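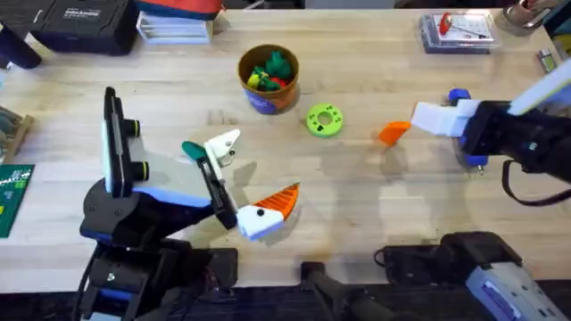
*Orange wedge-shaped pieces, one on the butcher block and one just above it.*

## Best way to sort small toys and odd parts that share one workbench?

**butterblock** · August 5, 2021 · viewed 3,243 times

I love this bench – it's light butcher block, big enough to spread everything out, and I finally have room to go through the toys and the odd parts together. The trouble is that they all end up in one pile! The little orange wedges are my favorites and they're also the first thing to vanish. I've tried sorting by color, but then a toy, a bracket and a tool land in the same tub simply for being orange or blue.

Some of the pieces came in a mixed box from the Stilosham swap table back in January, so there's no parts list to go by. How do you all do it? Also, is there anything gentle I can use on the scuffs and stains in the wood?

**tub_and_tray**

Oh, fun project! Forget color for the first round and sort by what you'd reach for together. Toys in one group, tools in another, parts with holes or slots in a third. Color is great for the second round, inside each group.

Anything flat with a hole in it I hang on a hook strip. Small plates slide under everything else in a tub and you never find them again, but on a hook you spot them right away. Ridged parts go in a shallow tray with the ridges up.
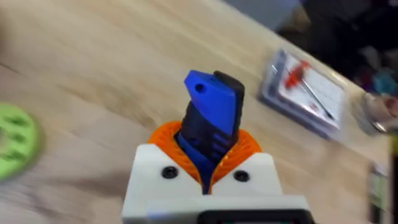

*Blue plate with a small round hole, next to a ridged black part.*

If you have two pieces that belong together, put them in the same bag before you do anything else. I skipped that once and spent a whole evening matching things up again.

For the wood, a little mineral oil on a soft rag, with the grain. Try a corner first. It won't take out a deep stain but light scuffs look so much better!

**greenring**

Round containers! I keep the bright little toys in one with a rim, and the label on the side goes toward me. Rings and wheels stay out of it and go on a peg, biggest at the bottom. Leaf shapes with raised veins I store flat, same as the wedges.
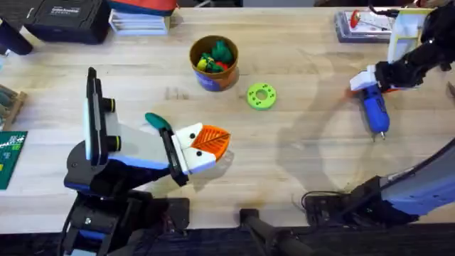 **slowsorter** I'd go for square tubs over round ones, they waste less shelf. Agree about the peg though, mine holds every ring I own. And sand before you oil if the stain bothers you – very fine paper, light hand, then wipe off all the dust.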